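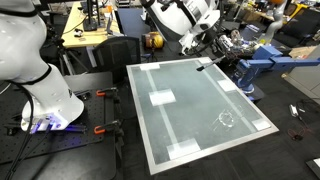
Skosstead Table Set

Teleoperated and scripted episodes of robot arms working at a hockey-style table, collected for imitation learning. This card covers the second release. The first release had no tape marks on the playing surface, and its episodes should not be mixed with these without relabeling.

Contents

153 episodes in total
100 for training, 43 for validation
The remaining ten are calibration runs, kept in their own folder

Each episode holds joint positions and velocities for the blue arm, the commanded targets, one overhead-angle color video, and a text file with the operator's notes. The notes are short and some are blank.

Setup

The table has an aluminum frame and a gray-green surface with two white stripes running lengthwise. White tape squares on the surface serve as start and goal marks. Their positions in table coordinates are in marks.csv. The blue arm stands at the right side of the table and carries a thin black rod. A white arm is mounted on a black breadboard to the left. The breadboard is clamped at its edge, and the clamps were checked before each session.

Collection

Shalini Joshi ran the teleoperated sessions. Mohit Bansal wrote the scripted policy and the logger. Sessions were limited to 16 episodes, after which the arm was homed and the camera offset measured again. An episode was dropped if the logger missed a packet or the operator called a stop.

Known problems

Timestamps in the Thursday session run ahead of the video. Use the corrected column, t_fixed.
Background furniture was not held in place between sessions. Crop to the table if your model picks up on it.
Tape edges lift over time. Small shifts in a mark are not reflected in marks.csv.

Loading

The Grilik loader reads the folders as they are. Set split to train, val or calib. Older Lodhi scripts expect degrees, and these files are in radians.

Contact

Send corrections to Mohit, with the episode number in the subject line. The next release is planned for June.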